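1 November 2021 -- Bukville, ground floor

Today I worked on the rule sheet for the hand-held grippers. The old sheet is from the time when we had one gripper and one room, and it shows. It has one line about charging, one line about cleaning and a long part about who may sign the key book. It does not say anything about what must be true of the room before a person starts to record.

I read again my notes from October. We reached 2,000 recorded tasks in that month, and 97 of them were put aside at checking. I went through the reasons one by one. Most of them are the same two things: the marker was moved between the calibration and the task, or the finger pads were not checked and one was sitting a little turned in its holder. Both are things we can prevent before the start, and both cost us a full repeat when we do not.

So the new sheet will have a part called "Before you pick it up". My draft for now:

- Look at both finger pads from the front. Close the gripper slowly and see if the tips meet at the same height.
- Run a finger along the rim of each pad. If you feel dirt, use the dry brush. No spray.
- Keep the vents on the housing free. No tape, no labels, no cable ties over them.
- Marker on its support, support on a surface that is not on wheels.
- Walk one time around the work area and say aloud what you see. It feels silly but it works.
- Wait 2 minutes after switching on. Do not calibrate in this time.

I am not sure about the wording of the vent line. The Durrani manual says "ensure adequate ventilation", and people read this as a remark about the room. I want it to be clear that it is the gripper itself that must breathe.

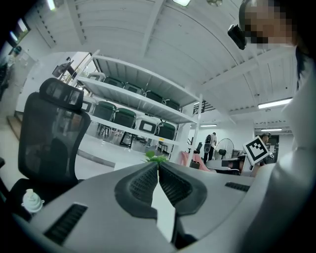

The part about bystanders needs the most care, I think. The present rule is "keep the area clear", and it is too short to follow. Clear for whom, and how far? In a shared room there is a person with a backpack walking at the back, another one in a cap standing in the background, and a third in dark clothes near the wall, and the operator is leaning over the gripper. I would prefer a rule with two zones. The inner zone is what the operator can reach with the gripper without taking a step, and in this zone there is only the operator and the objects of the task. An office chair with a high backrest standing close by, as here, belongs to the things that must be discussed: is it inside or outside? By my rule, you stretch out your arm and find out. The outer zone is the rest of the room, and people may walk there, but they must be told that recording is going on, and their faces must be covered in the files before anything leaves the building.

For the faces I have written "before anything leaves the building" and not "before anything is used". A colleague may object to this. My reason is that the checker must sometimes see where a person is looking to decide if the task was disturbed. If we decide otherwise I will change it, but then the checking guide must change also.

Stored furniture is a smaller point. Wosora allows us to leave chairs on shelving in a work room if the shelf is loaded evenly and is not in the way of the exit. I copied this to our sheet word by word. I added that a shelf must not be loaded or unloaded while somebody is recording, in the inner zone or in the outer one.

Things still open:

1. How often to replace the finger pads. The Plundemon sheet says every 30 hours of use. I do not know if they mean hours switched on or hours of gripping. Must ask before I write a number.
2. Head-worn camera: should the strap check be on this sheet or on its own one? I put it here for the moment, at the end.
3. The word "operator". Some of us say "collector". One word in all sheets, please. I do not mind which.
4. Who can stop a recording. I wrote "anybody in the room". The old sheet said "the supervisor", but the supervisor is often upstairs.

About number 4 I feel strongly. If a person at the other end of the room sees a cable under somebody's foot, they should call "stop" and the operator should stop, put the gripper down on the table and only then ask why. The recording is marked as stopped and is not counted as a mistake of the operator. This last sentence must stay in, otherwise people will finish the task first.

The draft is in the shared folder as version 2. Please write your remarks in the margin and do not change the text directly -- last time we had three versions with the same name and I lost an afternoon on it.

Tomorrow: print one copy, fix it beside the charging shelf, and try the walk-around myself with the sheet in my hand. I want to see if it can be read at arm's length. The letters may be too small.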